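About Csonka

Csonka supplies remanufactured gearboxes, driveshafts and steering racks to independent garages and small fleet operators. We do not sell to the public from the counter, though private customers can order through any garage that holds an account with us.

What we do

Most of our work is on manual gearboxes for small and medium cars and light vans. Each unit that comes in as an exchange is given a job number, drained, stripped to the bare casing and washed. Bearings, seals, circlips and synchro rings are replaced as a matter of course. Gears, shafts and selector forks are measured against the maker's limits and replaced where they fall outside them. Casings with cracks, damaged bearing bores or stripped mounting threads are rejected unless the thread can be repaired with a steel insert.

After assembly, every gearbox is run on the test rig in all gears, under light load and then under full load. The rig records input speed, output speed, oil temperature and noise. A unit that fails on any of these is returned to the bench with its printout and does not go back into stock until it has passed a complete run. The printout is packed with the unit when it is dispatched.

Steering racks are handled in a separate bay. Hydraulic racks are pressure tested at both locks and at the centre position. Electric racks are tested for motor current and sensor output as well as mechanical play. We do not code electric racks to the vehicle; the fitting garage must do this with its own diagnostic equipment.

The Vusix catalogue

Stock is listed in Vusix, our parts catalogue, which currently holds 781 gearbox part codes and 991 codes for racks and driveshafts. Customers can search by registration number, by maker's part number or by the code stamped on the old unit. We recommend the last of these. Several models were built with two or more different final drive ratios in the same year, and a registration search will not always tell them apart.
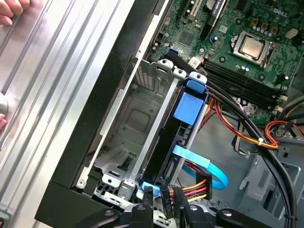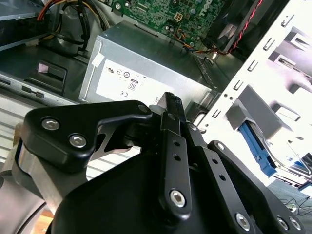
Where a code is shown as "to order", we hold a suitable core but have not yet rebuilt it. Allow 4 working days on top of the normal delivery time. Where a code is shown as "core wanted", we can only rebuild the customer's own unit.

Premises

The main workshop and stores are at Skallach. Goods in and goods out use the same gate, so drivers collecting old units should report to the office before reversing into the yard. Driveshafts are rebuilt at our smaller site at Bitidik, which has no public access and does not accept deliveries from customers. All returns should be sent to Skallach, whatever the part.

Exchange and surcharge

A surcharge is added to each exchange order and refunded when the old unit is received. The old unit must be complete, drained of oil and of the same type as the one supplied. Refunds are reduced for missing sensors or broken casings. About 100 units a month arrive with oil still in them, and carriers may refuse these or charge for cleaning, which we pass on.

Warranty

Remanufactured units are covered against faulty parts and workmanship when fitted by a garage. The warranty requires new oil of the correct grade and, for gearboxes, a check of the clutch and flywheel at the time of fitting. Claims should quote the job number on the casing label. Labels must not be removed or painted over.

Opening an account

Account forms are available from the Skallach office. New accounts are set up on a Monday once trade references have been received.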